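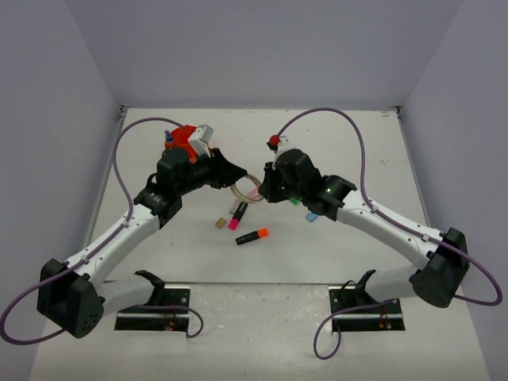
Does it come with the side walls, or do I have to build those myself? That question, from a customer signed Kulumitz, arrives more than any other, so the answer goes first: the Trilalell Bench Enclosure Kit includes the back panel, both side panels and the corner brackets. The work surface is supplied separately.

Trilalell Bench Enclosure Kit, gray
Stock code 2930
Price: $626, shipping extra
Availability: in stock as of January 13, 2022

The kit is made for people running a pair of small arms at home or in a shared workshop. Plain walls on three sides keep small parts from rolling off the back of the bench and give an overhead camera an even background. The front stays open so you can reach in and reset parts between runs. Switch the arms off first.

Fitting

Mount the arm bases at the front corners, outside the front edge of the work surface. Bring the panels up square, then tighten the corner brackets. A hairline seam at the back corners is normal and can be filled with paintable caulking.

Run each arm slowly through its full reach before you fix the side walls for good. The elbows swing out wider than most people expect, and the cable swings out wider still. Leave enough slack for a loop at the elbow and another at the base, and clip the rest along the forearm. Cable clips are sold in bags of 20 (Zutamik pattern, white only).

What to practise on

Any light household items will do. A ring the size of a tape roll is a good first job for two grippers, one from each side — it has an edge to hold wherever it lands. Highlighters and small blocks are harder, as they lie low to the surface.

Care

Wipe with a damp cloth. Pale surfaces will show scuffs and scratches with use and these do not affect operation. Mudaliar replacement tops fit without drilling.

Returns

Unopened kits can be returned for store credit. Kits bought in December may be returned until the end of this month. Cut or drilled panels cannot be returned.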